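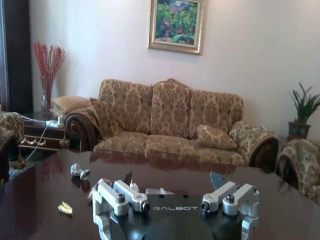
Keeping the Front Room: A Conversation With the Head of the Velitz Home Furnishings Advice Service

The Velitz Home Furnishings Advice Service answers questions from residents about the care, repair and disposal of household furniture. It operates from the ground floor of the Howells Building in Villolstead and received 4000 inquiries in its last reporting year. The head of the service met with the newsletter in July to discuss what residents ask, what the service can and cannot do, and how its work has changed.

The service was set up as a telephone line attached to the public library. Its original purpose was narrow. Residents who had inherited furniture wanted to know whether it was worth keeping, and the library staff had no one to refer them to. The head of the service, who joined as an adviser and was appointed to the present post three years ago, described the early period as informal.

"There was one desk and one telephone, and the adviser wrote each question on an index card," she said. "We still have the cards. Many of the questions on them are the same ones we receive today. People want to know how to remove a white ring from a table, and whether they have done permanent harm by putting a hot dish on it."

Tables remain the largest single subject. According to the head of the service, most of the damage that residents report to a polished surface is in the finish and has not reached the wood. Advisers ask callers to describe the mark, its color and the length of time it has been there before they suggest any treatment.

"A pale mark is usually moisture held in the finish, and it will often fade if it is left alone in a dry room for several days," she said. "A dark mark is a different matter. By that point water has generally gone through to the wood, and we would advise the owner to speak with a refinisher before trying anything at home. We have had calls from people who went at a dark stain with sandpaper and then had two problems."

She was equally direct on the subject of polish. The service does not recommend particular products, and its written guidance asks residents to use less of whatever they already own. A soft cloth, slightly damp and followed by a dry one, is sufficient for weekly care. Dark, high-gloss tops show dust and fingerprints more readily than lighter ones, and their owners tend to polish them more often than is good for them.

"The buildup is what they end up seeing," she said. "They describe the table as cloudy, and they assume the finish has failed. In a good number of cases it is several years of polish. It can be cleaned off, but it takes patience, and it should be tested first on the underside or on the inside of a leg."

The service was reorganized when it moved to the Howells Building. It now has 8 advisers, most of whom work part time, and a small workshop where residents may bring items that can be carried by one person. Chairs account for most of what arrives. Loose joints are the usual complaint, and the workshop will reglue a chair frame at no charge if the owner agrees to stay and assist with the work.

Asked about the reason for that condition, the head of the service said it had been adopted after long discussion. "We are an advice service, and we have limited hours. If a resident learns to clean out an old joint and clamp it square, there is a fair chance that the other five chairs in the set will be done at home. We do see people who would prefer to drop the chair off. We explain the arrangement and give them the names of local repair shops."

Larger pieces are handled by home visit. Advisers made 104 visits in the last reporting year, principally to older residents and to households preparing to move. A visit lasts an hour and ends with a written note on each piece discussed. The note records the condition of the piece, any repair that is advised and whether the donation center at Arklow is likely to accept it.

The subject of donation occupied much of the conversation. The head of the service said that many residents are surprised to learn that large cabinets and formal dining sets are difficult to place, whatever their quality.

"It is the hardest part of the work," she said. "A family has looked after a sideboard for two generations, and the adviser has to tell them that Arklow already has more sideboards than it can move. We try to say so early in the visit. Smaller tables, bookcases and single beds are nearly always wanted. Upholstered pieces depend on the fire label, so please leave the label on."

On the arrangement of living rooms, about which the service also receives questions, she was more cautious. Advisers will discuss direct sunlight, heating vents and the distance that should be left between a wooden piece and a radiator. They do not offer opinions on style. The written guidance asks residents to turn rugs and move table ornaments from time to time so that the surfaces beneath them do not fade unevenly.

"We were asked last winter to settle a disagreement between a married couple over where the sofa should go," she said. "The adviser told them which wall was dry."

The service plans to extend its workshop hours to three evenings a week, with the last appointment beginning at 7 p.m. It is also revising its leaflet on veneer, which has not been updated since the move. The head of the service said that the present version gives too little attention to lifting edges, a fault that is simple to correct when found early and costly once pieces have broken away and been lost.

"If a piece of veneer does come off, put it in an envelope and write on the envelope where it came from," she said. "Then call us."

Inquiries may be made by telephone or in person at the Howells Building. Home visits must be requested in advance, and residents should expect to wait 3 weeks for an appointment.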